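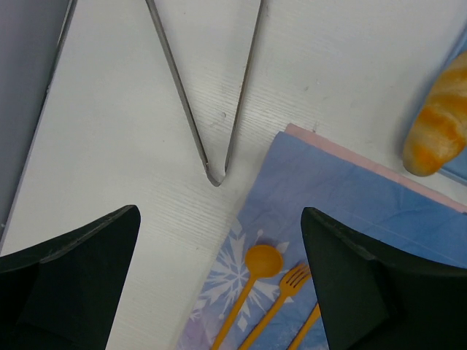 Kavanagh tea room, serving table check
Jan 24, 2023
Checked by: Edmund Nowicki

Tabletop clean - Fail, gray specks and faint smudges. The sheet says "sanitised", but I can't tell that by looking and neither can anyone else.

Metal tongs out - Query. They lie straight on the table. I was told in April they would get a rest. Where is it?

Plastic cutlery, orange - Pass for the spoon and fork. Set on the blue snowflake napkin, bowl and tines bare. Wrapped sets were promised.

Napkins - Pass, just. Creased, with a pink sheet under the blue one. Is that meant to count as a liner? I doubt it.

Item 21, "table safe for use" - Left blank. Too vague to sign.

Recheck: Damian Jabłońska, in 2 weeks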